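Wenn zwei Arme sich nicht einig sind

Freitag, 13. Dezember 2024

Ja, ich weiß, was für ein Datum. Ich bin eigentlich überhaupt nicht abergläubisch, aber nach dieser Woche hätte ich heute am liebsten den Hauptschalter umgelegt und wäre mit einer Tüte Lebkuchen nach Hause gegangen.

Wer hier schon länger mitliest, kennt unser Sorgenkind: die Steckzelle, intern »Mornen« genannt (fragt nicht, der Name war vor mir da). Zwei Arme, ein Tisch, zwei graue Rohrstücke, und die sollen zusammengesteckt werden. Klingt nach Kindergarten. Im Juni habe ich an dieser Stelle noch großspurig geschrieben, das Stecken sei der leichte Teil und das Greifen der schwere. Das nehme ich hiermit offiziell zurück!

Was ist passiert? Am Dienstag lief die Zelle den ganzen Vormittag brav vor sich hin. Ich saß daneben, hab Protokolle sortiert und nur mit halbem Ohr hingehört. Dann ein Knarzen. Kein lautes, eher so wie eine alte Schranktür. Ich schaue hoch, und beide Arme drücken gegeneinander, mit dem schief verkanteten Teil dazwischen, und keiner gibt nach. Der linke meldete »Position erreicht«, der rechte auch. Beide waren also der Meinung, alles sei in bester Ordnung, und drückten fröhlich weiter. Ich habe auf den Not-Halt gehauen, mit der flachen Hand, so wie man es in der Unterweisung lernt und dann hofft, es nie zu brauchen.

Verletzt wurde niemand, das gleich vorweg, meine Mutter liest mit. Ein Rohr war gerissen und an einem Greifer hatte sich ein Finger leicht verbogen. Aber der eigentliche Schreck kam danach: Die Kraftüberwachung hätte viel früher abschalten müssen. Hat sie aber nicht.

Also haben wir die Sache am Mittwoch nachgestellt, mit neuem Finger, im Schleichgang und mit Chidubem Wike am Taster. Chidubem ist bei uns für die Sicherheit zuständig und hat den Daumen während der ganzen Zeit keinen Millimeter weggenommen. Wir sind immer nur bis kurz vor die kritische Stelle gefahren, haben geschaut, diskutiert, zurückgesetzt und wieder von vorn.
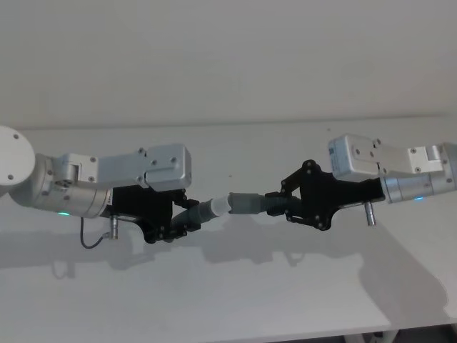 Das linke Rohr steht leicht schräg, das rechte fast gerade. Genau um diese Stelle geht es.

Sieht harmlos aus, oder? Dachte ich auch. Die paar Grad merkt man von Hand überhaupt nicht, man wackelt ein bisschen und zack, sitzt. Ein Roboter, der stur seiner Bahn folgt, wackelt aber nicht. Der schiebt. Und wenn der helle Kragen vorn am linken Rohr einmal mit der Kante aufsitzt, dann schiebt er eben die Kante.

18 Durchläufe haben wir gemacht. Bei 7 davon hat es gehakt, und zwar jedes Mal, wenn das linke Rohr nach oben zeigte. Am Greifer lag es nicht, den hatten wir ja vermessen. Schuld war die Bereitstellung: Das Rohr lag schon schief in der Aufnahme, wurde also schief gegriffen, und der Arm hat die Schräglage treu bis in die Mitte getragen. Müll rein, Müll raus, nur mit Motoren.

Bleibt die Frage mit der Abschaltung. Da hat dann Darmawan Mandagi von Valavus geholfen, der uns die Steuerung eingerichtet hat und abends um sieben noch ans Telefon gegangen ist (danke, danke, danke!). Die Kraftgrenze war nämlich für jeden Arm einzeln gesetzt, und beim Fügen wurde sie zusätzlich hochgesetzt, damit das Stecken selbst keinen Fehlalarm auslöst. Danach sollte sie wieder runter. Sollte. Bei einem Abbruch mitten im Ablauf wurde dieser Schritt aber übersprungen, und die hohe Grenze blieb einfach stehen. Wir hatten am Dienstagmorgen einen Abbruch. Ich selbst hatte ihn quittiert und mir nichts dabei gedacht.

Das wurmt mich am meisten, wenn ich ehrlich bin. Im Protokoll steht mein Kürzel.

Was wir jetzt geändert haben: Die Kraftgrenze wird bei jedem Start neu gesetzt, egal was vorher war. Beide Arme vergleichen beim Fügen ihre Werte und halten gemeinsam an, sobald einer auffällig wird. Der Fügeweg ist in 5 kleine Schritte aufgeteilt, mit einer Kraftmessung nach jedem. Das macht die Zelle spürbar langsamer, und aus der Planung kam auch prompt die Frage, ob das denn sein müsse. Ja, muss es. Chidubem hat das am Telefon noch etwas deutlicher formuliert.

Die Aufnahme für die Rohre drucken wir gerade neu, mit einer tieferen Rille. Die erste Version war zu eng, die zweite liegt seit heute Mittag auf dem Drucker und ist hoffentlich Montag einsatzbereit. Bis dahin fährt Mornen nur im Schleichgang und nur, wenn jemand danebensitzt, der auch wirklich hinschaut. Also ich, ohne Protokolle auf dem Schoß.

Falls jemand von euch schon mal zwei Arme gegeneinander hat fügen lassen: Wie macht ihr das mit der Nachgiebigkeit? Beide weich oder nur einer? Wir streiten uns da noch, schreibt mir gern was in die Kommentare.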